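浅色哑光台面清洁方式对表面擦痕残留的影响
课程项目报告(材料与表面方向)
指导教师:Satish Nair

一、背景

教学楼公共区域的浅色台面在使用一段时间后,普遍出现灰黑色擦痕。这类痕迹的来源大致分为两类:一类是外来物转移到台面上的附着层,例如橡胶脚垫、鞋底或金属边角留下的薄层;另一类是台面自身受到的划伤,即表层材料被移除或压陷。两者外观相近,处理方法却不同。附着层可以用擦拭或溶剂去除,划伤只能通过打磨或更换面板解决。后勤部门目前对两类痕迹采用同一套清洁流程,效率不高,并且反复用力擦拭会使哑光面局部发亮。

本项目的目的是比较几种常用清洁方式对附着型擦痕的去除程度,并记录清洁后光泽度的变化。

二、样板与材料

样板由 Sekthorpe 校区工场裁切,统一为浅灰白色哑光面板,边缘倒角后用胶带封边。裁切后先用中性洗涤剂清洗,再用去离子水冲洗,室温晾干过夜。

擦痕由自制往复装置产生。压头为黑色橡胶块,加载 175 g,行程固定,每块样板往复 905 次。选择该次数是因为预实验中继续增加往复次数后,灰度读数不再明显变化。压头每做完一块样板更换一次接触面,避免表面磨平后接触压力分布改变。

清洁剂包括中性洗涤剂稀释液、异丙醇溶液和 Skistasik 膏状去污剂。擦拭材料为棉布和三聚氰胺海绵。每种组合做 5 块平行样板。

三、测量方法

灰度由平板扫描仪获取,扫描时关闭自动对比度和锐化。每块样板在产生擦痕前、产生擦痕后、清洁后各扫描一次,取痕迹区与空白区的平均灰度差作为残留指标。光泽度用 60° 角光泽仪测量,测点避开样板边缘。

数据处理使用 Kulkarni 同学编写的脚本,流程为配准、分区、求均值、输出表格。配准失败的样板手动选点后重新计算,未剔除任何数据。

四、结果

中性洗涤剂配棉布的效果最弱,较细的条纹变淡,密集区的灰度差仍然明显。异丙醇配棉布对橡胶附着层有效,清洁后灰度差接近空白区的测量波动,光泽度基本不变。三聚氰胺海绵无论配哪种液体都能快速去除痕迹,但光泽度上升,在斜光下可见擦拭区与周围的边界。膏状去污剂的去除程度与海绵相当,残膏需要用清水擦 2 遍,否则干燥后留下白色薄层。

五、讨论

异丙醇的作用主要是使橡胶转移层软化并脱离表面,摩擦本身贡献较小,因此光泽度变化不大。三聚氰胺海绵属于微细研磨,去除附着层的同时也磨去哑光面的微观凸起,漫反射减弱,镜面反射增强。对哑光台面而言,这种变化不可逆。
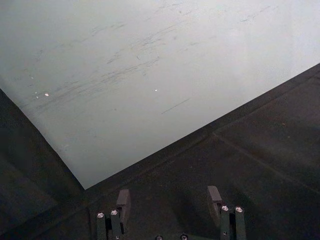
灰度差作为单一指标有其局限。它不区分附着层和划伤,一条浅而宽的污迹与几条深而窄的划痕可能给出相同的读数。较合理的做法是先用异丙醇局部试擦,若灰度差下降,按附着层处理;若无变化,则记录为划伤,不再继续清洁。Sakaletti 实训室的台面登记表已有备注栏,可直接加入试擦结果一项。

本实验的擦痕由往复装置产生,方向单一、压力恒定,与实际使用中的痕迹存在差别。实际痕迹方向较分散,并且常与灰尘、油脂混合,异丙醇对混合污迹的效果需要另行测试。样板也未经过长期光照老化,老化后的表层对溶剂的耐受性可能下降。

六、建议

1. 日常清洁使用中性洗涤剂和棉布,定期更换棉布。
2. 局部擦痕先用异丙醇试擦,操作时保持通风,远离热源。
3. 哑光台面停用三聚氰胺海绵。
4. 膏状去污剂仅用于异丙醇无效的附着污迹,用后清水擦净。

后续工作拟在六月进行,内容为油脂混合污迹的对照测试,以及同一位置多次清洁后的光泽度累积变化。原始扫描文件和脚本存放于课程共享目录。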